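Chapter 8

Cables and Connectors in the Small Office

In this chapter you will learn:
how a network cable is built and what each part is for
how to choose the right length before you buy
how to hold, plug and unplug a connector without damaging it
how to store cables so that they can be used again

Words to know: jacket, conductor, connector, boot, latch, patch cable, rack, bend radius

8.1 Why a chapter about cables?

When students begin this course, they usually want to talk about switches, addresses and passwords. The cable seems too simple to study. I had the same opinion in my first job, at a small company called Pliteo, where I was responsible for the network on two floors. In my first April there, the accounts room lost its connection every Friday afternoon. I changed the settings of the switch, I changed the switch itself, and I wrote long letters to the provider. At last my senior colleague, Afaf Daher, went under the desk and came back with a cable whose latch was broken. On Fridays the cleaner moved the desk a little to reach the wall, and the connector slipped out by the width of a fingernail.

From that time I begin every fault search at the cable, and I ask my students to do the same. It costs a few minutes and it needs no special tools.

8.2 The parts of a patch cable

A patch cable is a short cable that joins one device to another, or a device to a socket in the wall. It has a connector at each end. Inside the outer cover, which we call the jacket, there are 8 thin copper wires. They are twisted together in pairs. The twisting reduces the noise that one pair gives to another, and for this reason you should never untwist more of a pair than you must when you fit a connector.

The connector is the plastic part that enters the port. On one side it has a small spring arm, the latch. When the connector is fully in, the latch makes a click. Please learn to listen for this click. In a noisy room you can pull the cable very gently instead, and if it stays, it is locked.

Behind the connector many cables have a boot. The boot is a soft sleeve, often with ribs, and it protects the place where the jacket meets the connector. Most broken wires inside a cable are found near this place. Some boots also have a cover over the latch, so that it does not catch on other cables when you pull it out of a bundle.

The colour of the jacket has no technical meaning. Yellow, blue and grey cables of the same category will carry the same signal. Many offices give each colour a use, for example yellow for the desks and blue for the telephones. If you do this, write the meaning on a sheet of paper and fix it inside the door of the rack. A colour system that lives only in one person's memory is lost when this person changes job.

8.3 Choosing the length

Measure the way the cable will really go. It goes down behind the desk, along the wall, around the corner and up to the rack, and beginners often measure only across the room. Add a little extra for movement. If the desk can be raised, measure with the desk at its highest position.

Do not add too much. A cable of 3 metres where one metre is enough will make a heap on the floor, and a heap is kicked, rolled over by chairs and filled with dust. In our practice room at Berkusano we once collected all cables that were too long for their place. There were 119 of them, and 18 were damaged near one end.

8.4 Handling the connector

Take the connector by its body or by the boot, close behind the plug. Press the latch fully down before you pull. Never pull on the jacket, also when the port is difficult to reach. If your fingers are too thick for the space, move the neighbouring cable first.

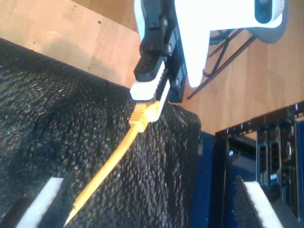 When you plug in, keep the connector straight in front of the port. If it does not enter easily, do not push harder. Take it out, look which side the latch is on, and try again. Then let the cable leave the port in a wide, soft curve. A good rule for the usual office cable is that the curve should not be tighter than four times the thickness of the cable.

Look also at the floor. Cables should not lie under the legs of a chair or a table, and they should not cross a place where people walk. If there is no other way, use a floor cover made for this purpose. Adhesive tape is allowed for one day, for example at an exhibition, but it leaves glue on the jacket.

8.5 Storing cables

Wind the cable in loose circles as wide as a dinner plate. Do not wind it around your hand and elbow, as this gives a twist at every turn. Close the circle with a strip of hook-and-loop tape, and write the length on the strip. Keep cables with a broken latch in a separate box, marked clearly, until somebody has time to fit new connectors.

Before you continue

Jia and Kenura, the two trainees whom you will meet in the following sections, have received a plan of a room with five desks and one rack. Copy the plan into your notebook. Draw the way of each cable, and write beside each line the length you would order. You will need this drawing again in section 8.6, where we label both ends.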